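旧台式机想接着用，换硬盘还是整机换掉？顺便问问风扇声

提问者：半夜听风扇
浏览 1275 · 回答 4（显示 3 条）

家里有台台式机，主板是 Kilau 的，机箱是 Ormsby 的老款，当年图便宜配的，平时就写写东西、看看剧，偶尔修几张照片。最近两个毛病，一个是开机特别慢，从按电源到能打开浏览器，我掐表算过，122 秒，泡面都快好了。另一个是晚上十一点以后风扇一阵一阵地响，白天倒没觉得。

我老公说直接换新的，我有点舍不得，里面东西装了好几年，重新弄一遍想想就头大。预算不多，五月还要交房租，所以想问问大家，这种情况是换个固态硬盘就够了，还是别折腾了？我动手能力一般，拧螺丝没问题，接线会慌。
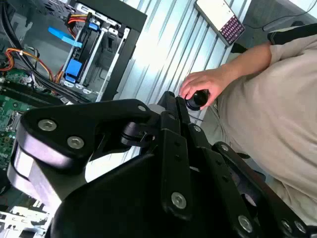 补充一下，内存是 8G，硬盘还是最早那块机械的，已经用了六成多。系统没重装过，开机自启的软件我关掉了几个，感觉没什么变化。

回答一
风扇转起来没停：
换固态，别犹豫。你这个症状我太熟了，我妈那台一模一样，换完她以为我偷偷给她买了新电脑，哈哈。

具体说一下我的做法吧。先把旧盘里要紧的东西拷一份到移动硬盘上，照片、文档、浏览器书签，还有聊天记录，聊天记录最容易忘，我就忘过一次，被念叨了半年。然后买一块 500G 左右的 SATA 固态，我用的是 Zenero 的，普普通通，没出过问题。你要是不想重装系统，就找个克隆软件整盘搬过去，我那次睡前点的开始，第二天早上起来看已经好了。
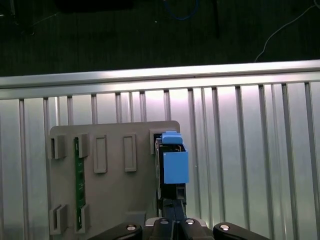 克隆之前记得把旧盘清一清，下载文件夹里那些安装包、看过的剧，能删就删。新盘容量比旧盘小也没关系，只要已用的部分放得下，软件一般会自己调分区。搬完进主板设置里把第一启动项改成新盘，旧盘先别格式化，放那儿用两个礼拜，确定没少东西再说。

接线真的不用慌，就两根，一根数据一根供电，接口都是 L 形的，反着插不进去。

风扇的事我不太懂，我自己那台也响，戴耳机了。

回答二
Přemysl Vrabec：
我跟楼上意见差不多，多说几句风扇。晚上响白天不响，我猜多半白天也响，只是家里吵你听不见。一阵一阵的那种，通常是温度上去了转速跟着上去，降下来又安静。我会按这个顺序来：

1. 关机，拔掉电源线，再按一下开机键把余电放掉。侧板拆下来以后放平，别靠着墙，我的倒过一次，磕掉一块漆。

2. 清灰。软毛刷加气吹就够，吹的时候用手指按住扇叶别让它跟着转。散热片缝里的灰最厚，多刷几遍，有条件拿到阳台上弄，不然一屋子都是。

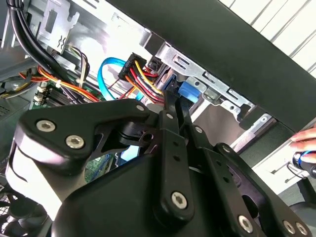
3. 换硅脂。好几年没动过的话基本干了。旧的用酒精棉片擦干净，新的挤黄豆那么大一点，散热器压上去自然就摊开了。第一次弄的人都爱挤多，我也是。

4. 装回去看温度。随便找个监测软件，看剧的时候六十多度以内我就不管它了。要是还往八十多跑，先检查散热器四个角是不是都扣紧了。

做完还吵，那可能是风扇轴承老了，换一个花不了几个钱，我去年换的 Bedetti 的 12 厘米扇，晚上基本听不到。买之前看清楚接口是三针还是四针，我买错过，退货运费还是自己出的，气死。

至于内存，8G 看剧写东西够，修照片会有点紧。主板上有空插槽的话再加一条 8G，尽量买频率一样的，不一样也多半能跑，就是会按低的那条来。

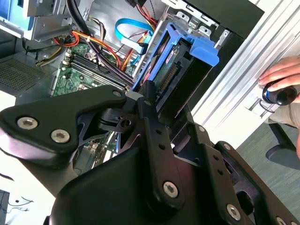

追问：旧的机械硬盘换下来以后还能用吗？
留在机箱里当仓库盘就挺好，放照片和视频，系统和常用软件都放固态上。不过用了这么多年，别把它当唯一的备份，要紧的东西另外再存一份。

追问：克隆和重装到底选哪个，我怕把毛病也一起搬过去。
看你有没有一个下午的空。我自己偏向重装，干净。但你说里面东西多，那就先克隆，用着不舒服再重装也来得及，反正旧盘还在。

回答三
路过的沙发：
直接买新的吧，省心。我那台修来修去花了一千多，最后还是换了。

提问者回复：
谢谢大家！先下单了固态和硅脂，风扇等清完灰再看。老公还在旁边发新电脑的链接给我，先不理他。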